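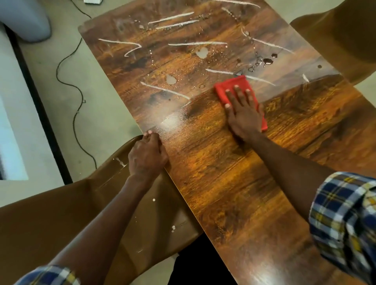
November, evening
By Ehsan Golestani

Table wiping again today, this time to compare the two head cameras. I did the demonstrations myself. Manouchehr sat at the laptop and called out when a recording started and stopped. We want to know which camera gives the arm something it can learn from, and then which of the two grippers can hold the cloth flat once it has learned it.

The setup was the same for every take. White scribbles over the far part of the table, water on top, folded red cloth, right hand pressing, left hand on the edge of the table. I kept my sleeves up and tried to work at an even speed. My head moves more than I think it does. On the first recordings I leaned in at each stroke and the table swung all over the place, so Manouchehr had me do those again.

We planned 12 takes with each camera. The Norer got all 12. The Skornlow got five before it ran hot and shut itself off, and after a rest it did the other seven without trouble. I wrote down the time of the shutdown but not the room temperature, and I should have.

The Norer has the wider view and keeps both hands in for nearly the whole take. Its weak point is glare. This table is shiny and the grain is busy, and when a puddle catches the light the exposure drops and the chalky marks next to it get hard to separate from the reflection. The Skornlow handles the light better and the droplets come out sharp, but it loses my left hand whenever I look toward the far end. For wiping I can live without the left hand. For the chair-moving task later on I could not.

After lunch we moved to the grippers. The Urbańczyk one with the soft pads picked up the folded cloth on 19 tries out of 20. It is poor at pressing, though. The pads roll under and the cloth bunches at the front, so it pushes water along the table and leaves a band of white behind it. The older parallel gripper drops the cloth more often, but when it has hold of it the pressure is even. Manouchehr thinks we should put a stiff backing inside the fold and keep the soft pads. I would sooner try a wider pad first and leave the cloth alone. We left it there.

The controller was fine today. I raised the force limit one step and it did not complain. The lag we had last week did not come back, and I do not know why, because we changed nothing except the order we plugged things in.

Copied the recordings to the big drive before packing up. We need 300 for the full set, so at this rate it will take a good while. The people at Bostuscombe have offered to lend us a matte table. I said yes, but I want to finish the comparison on this one first.

My right wrist is sore. Tomorrow Manouchehr wipes and I take the laptop. Need to buy more cloths, same red, and a longer cable for the camera.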